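Sharing the Laundry Room: How Residents of Brunner Hall Plan Their Wash Days
Project report by Mervin Chan
Supervisor: Nadège Marchal

When I moved into Brunner Hall I had never shared a laundry room with anyone but my sister, and I suppose that is where this project really began. I wanted to know how people who barely know each other manage to take turns, and whether a sign-up sheet makes them any happier about it.

I talked with 24 residents over three weeks in June, mostly in the kitchen, and usually over tea (thank you to everyone who also fed me). Each person kept a small diary of when they planned to wash and when they got around to it.

The diaries were a delight to read. Most people like the early evening, after class and before dinner, and quite a few told me they would sooner wait until the next day than move a stranger's wet clothes. Only two had ever used the sign-up sheet - one of them had written it in the first place! The others went by habit, or by listening for footsteps on the stairs.

I had expected more quarrels. What I heard about was mostly lost socks, and a long-running kindness between two neighbors who fold for each other during exams.

With more time I would have liked to visit a second hall and compare, and Nadège has kindly suggested I try that next term.

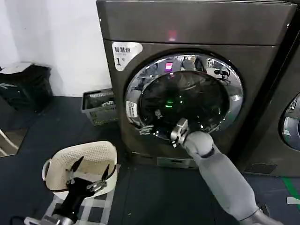 I would start those interviews earlier in the term, before everyone has settled into a routine, and I would hand out bigger diaries.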